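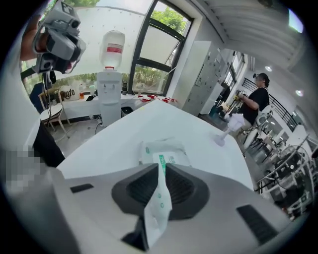 Herton Table Clearing

Summary

Herton Table Clearing is a set of short recordings of people clearing and wiping tables in shared rooms. The things handled are the ones left behind after a break or a small meeting: packs of wipes, crumpled tissues, plastic glasses, bottles, flasks and bags. The set was put together by Plasotis for work on everyday tidying.

Version 2 replaces the first release. The file layout has changed, so please don't mix the two.

Contents

The release holds 496 recordings from 20 sessions. Each session has its own folder, with a plain text note listing what was put out at the start. The longest recording lasts 48 seconds.

Rooms

Sessions took place in two rooms, named Braltdale and Yeom in the folder names. Furniture was left where the staff had it. Chairs may be pushed in, pulled out or turned to face another table, and we didn't straighten them between sessions. Personal things on counters and sills were left alone unless the owner wanted them moved.

Activities

clear: pick up one item from the table and put it down somewhere else
bin: pick up rubbish and drop it in the bin
wipe: take a wipe from a pack and clean part of the table
line_up: set several items along the back of a table or counter
mixed: any of the above, in any order

Most of the mixed recordings begin with the wipes being fetched. If you only need the wiping itself, use the start and end times in times.csv.

Item names

Names are kept short and say what the thing is, without its maker. A soft pack of wipes is wipes_pack and a single wipe is wipe. Paper tissues are tissue whether flat or crumpled. Anything with a stem is glass_stem, including plastic ones. Vacuum flasks are flask. Cloth shopping bags are bag_tote. A tissue inside a glass is listed as two items, with "in" given in the relation column.

Things that stay put, such as water dispensers, chairs and counters, are listed once in rooms.csv and don't appear in the item lists.

Known problems

Soft packs change shape as they are held, so their outlines are less exact than those of bottles and flasks. Clear plastic is sometimes missed against a white table. In the Yeom sessions the labels wipe and tissue were mixed up in places. We corrected the ones we found, but a few are probably left.

Bins are often out of view. A recording marked bin may end with the hand low beside the table and the bin never shown.

Changes

4 September 2019: version 2 released. Folders renamed by room, relation column added, duplicate recordings removed.

Planned for December: corrected outlines for wipes_pack and glass_stem.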